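Campus Housing Fee Vote – Frequently Asked Questions

Bindale College Student Union
Voting opens at 9 a.m. and closes at 8 p.m. Bring your student card.
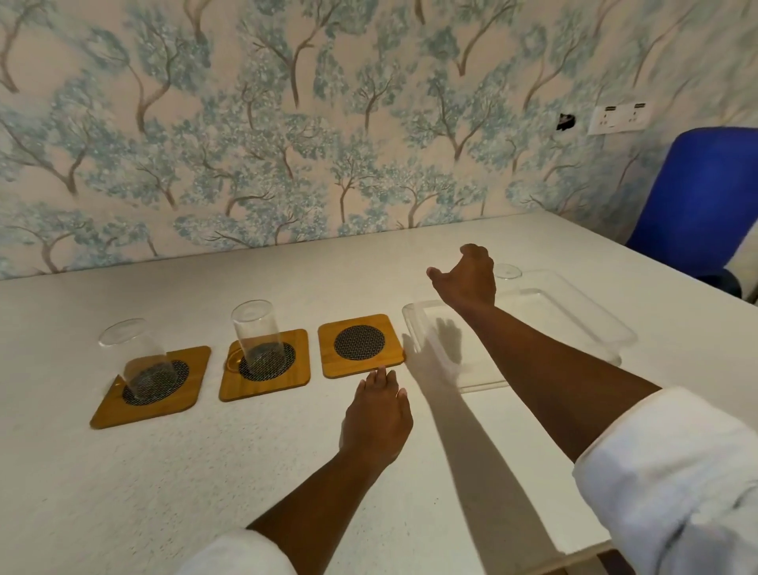
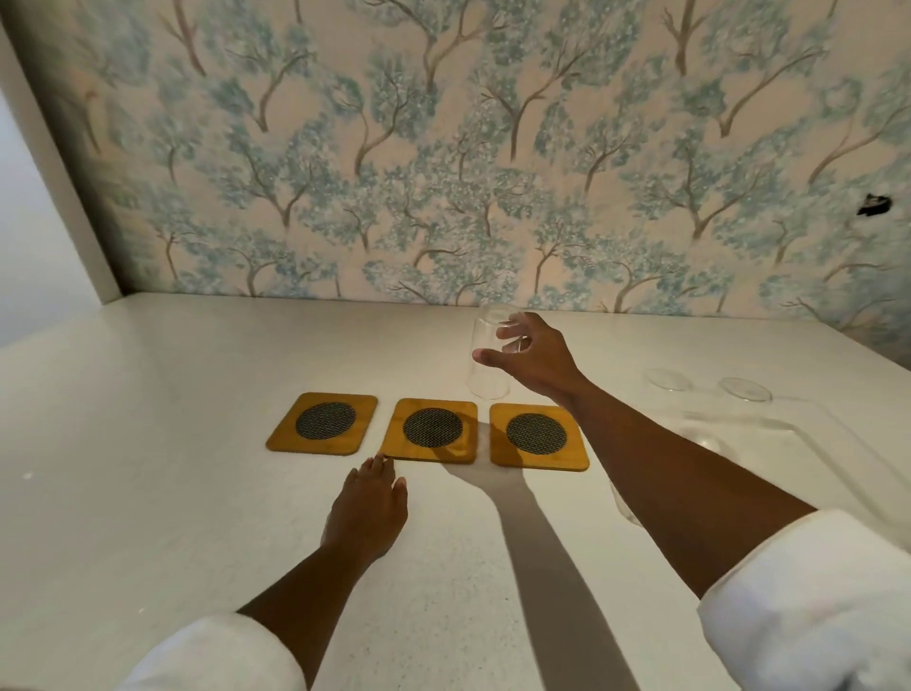
Tree-pattern wallpaper in both photos.

What are we voting on?
Whether the Student Union should formally oppose the new housing fee. A yes vote means the Union will oppose it in meetings with the college. A no vote means the Union will take no position.

How much is the fee?
$34 a month, added to rent in all college-owned housing, starting in August. It covers building repairs and is charged during breaks if you keep your room.

Who has to pay it?
Everyone with a room in Brurnby Hall or the Ansari Apartments. That is 1,019 students this year. People renting privately don't pay it.

I live off campus. Can I still vote?
Yes. Any enrolled student can vote, including part-time and graduate students.

How did this get on the ballot?
A petition started in Brurnby Hall collected 770 valid signatures. Union rules require 472 for a campus-wide vote.

Does the result cancel the fee?
No. The college sets housing charges and the vote does not bind it. The Union's representatives have to follow the result when they speak for students – that part is binding on us.

Will my financial aid cover the fee?
It depends on your package. The aid office treats it as a housing cost, but some grants are capped and won't go up. Ask before you sign a housing contract.

Can I withhold the fee as a protest?
The Union is not asking anyone to do that. Unpaid housing charges can put a hold on your registration.

Where do I vote?
Online through Plukero, using your college login, or in person at the Union front desk. If you vote both ways, only the first vote counts.

Is my vote secret?
Yes. The system records that you voted and stores your choice separately.

When will the results be posted?
The morning after voting closes, on this page and outside the Union office.

Who do I contact with a problem?
Tahmineh Daneshvar, elections officer, at the Union front desk. Complaints about campaigning have to be in writing and handed in before voting closes.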